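Cuaderno de taller. Entrada del 11 de mayo de 2020

Asunto: dureza del agua de red y residuo calcáreo en el vidrio de uso doméstico.

Se reanuda el registro interrumpido tras el cambio de filtro. El edificio conserva la acometida de 1958, y las lecturas del grifo del fondo siguen siendo superiores a las del grifo de entrada. Queda pendiente comprobar si la diferencia procede de la tubería o del propio cartucho Rirus. 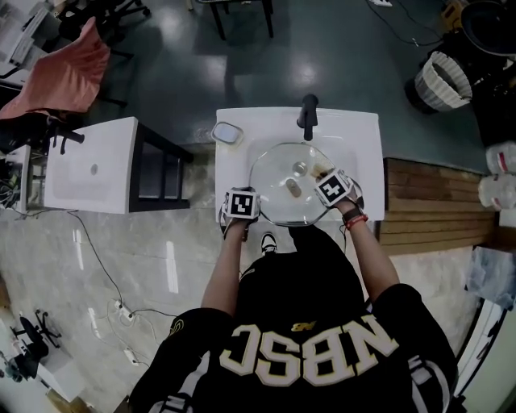 Taller de Aguas y Materiales · Sede Pernholm

Procedimiento seguido: lavado con detergente neutro Umix, aclarado con agua de red y secado al aire sobre rejilla, sin paño. La temperatura del agua se fijó en 40 °C. Se prepararon dos series, una con agua filtrada y otra sin filtrar, con dos repeticiones cada una.

Observaciones. En la serie sin filtrar aparece un velo blanquecino, más marcado en las zonas curvas, donde la gota tarda en escurrir. El velo desaparece con vinagre diluido, por lo que se atribuye a carbonatos y se descarta, de momento, el ataque al vidrio. En la serie filtrada quedan cercos aislados.
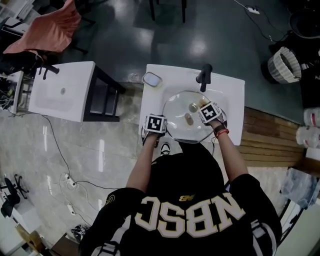 La lectura de conductividad de la segunda repetición se anota con reservas: la sonda Ham no había sido calibrada desde el traslado. Se ruega a quien la utilice que deje constancia en la hoja de la vitrina.

Pendiente:
Calibrar la sonda y repetir la lectura dudosa.
Solicitar el plano de la acometida.
Pedir cartuchos antes de julio.
Revisar si el vinagre afecta a las juntas de goma.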